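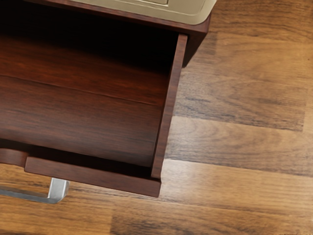

Main page | Clubs | Competitions | Seasons | Search

Flidberg–Skidberg football rivalry

The Flidberg–Skidberg rivalry is a contest between the football clubs of two neighboring towns, Flidberg and Skidberg. The towns lie 9 kilometers apart on the same river, and the two clubs have met in league or cup in most seasons of their history. Supporters of both sides call the match "the Bridge Game", after the road bridge which joins the two towns.

Background

Flidberg is the older club. It was started by workers of the railroad yard and played its first matches on a field behind the station. Skidberg was formed later, when several players left Flidberg after a dispute over travel money. For many years the clubs did not arrange friendly matches with each other, and they met only when the league schedule demanded it.

The first league meeting ended in a 1–1 draw. Flidberg was the stronger side in the early period and did not lose a home match against Skidberg for 16 years. This run ended with a 2–0 defeat, in a match where the Flidberg goalkeeper was sent off before half-time.

Grounds

Flidberg plays at Hao Park, named after the Hao, the stream that runs along its east side. The lower part of the field was often flooded in spring, and the drainage was renewed after two derby matches had to be moved. Skidberg plays at the Upper Ground, which has one covered stand and a grass bank on the opposite side. The bank is given to visiting supporters.

Tradico Cup

Since the clubs were placed in different divisions, they also meet in a preseason match for the Tradico Cup. It is played in July and the two grounds take turns as host. If the score is level after 90 minutes, there is no extra time and the winner is decided by penalties. Skidberg won the first 5 editions, three of them on penalties. In one edition the match was stopped after 60 minutes because of lightning, and the score at that moment was allowed to stand. Flidberg protested against this decision without success.

Recent meetings

The clubs returned to the same division after the promotion of Skidberg. Their league match in September 2020 was played at Hao Park and finished 3–2 to Flidberg, with the winning goal coming from a corner kick in added time. The return match at the Upper Ground was a goalless draw.

Categories: Football rivalries | Regional league football | Flidberg | Skidberg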